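Open afternoon at the Lesberg workshop
December
Words and pictures: Tihomir Perić

Halilović opened its doors at two o'clock, by which time the queue had reached the bicycle racks and the biscuits were already going. I signed the visitors' sheet as number 74, was given a sticker with somebody else's name on it, and joined a tour of eight led by a young man from Flalon who walked backwards the entire way and hit only one door.

What follows is a small gallery. It would be larger, but I spent a good part of the afternoon looking for the toilets.

1. Two arms and a pouch

The handover was the thing everyone had come for. One arm takes hold of something soft, the other comes in to take it away, and a roomful of adults forgets how to breathe. Soft goods are harder than boxes, we were told, as they sag and fold whenever they feel like it. I have the same trouble with fitted sheets.

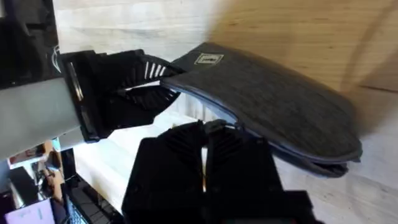 The left-hand gripper has the grey pouch by one end, and the second pair of fingers waits just under the navy trim. Those ribbed faces are meant for grip — I asked, and got a longer answer than I had budgeted for. A boy beside me wanted to know what was in the pouch. Our guide said that was not part of the demonstration.

2. The talk

Slides, mostly. The people from Melledura have logged 1025 handovers since the spring and had a chart for nearly all of them. The man in front of me took notes throughout, and I later saw that they were a shopping list. Questions were invited, and the first was about parking.

3. Going home

The last tour finished at half past four. I left with a tote bag, a pen that works if held upright, and a leaflet about careers in automation, though I am sixty-one. They plan to do it again in the summer — with more chairs, I was promised.

Questions about this page: ask at the Lesberg front desk. Text and pictures © Tihomir Perić. Back to top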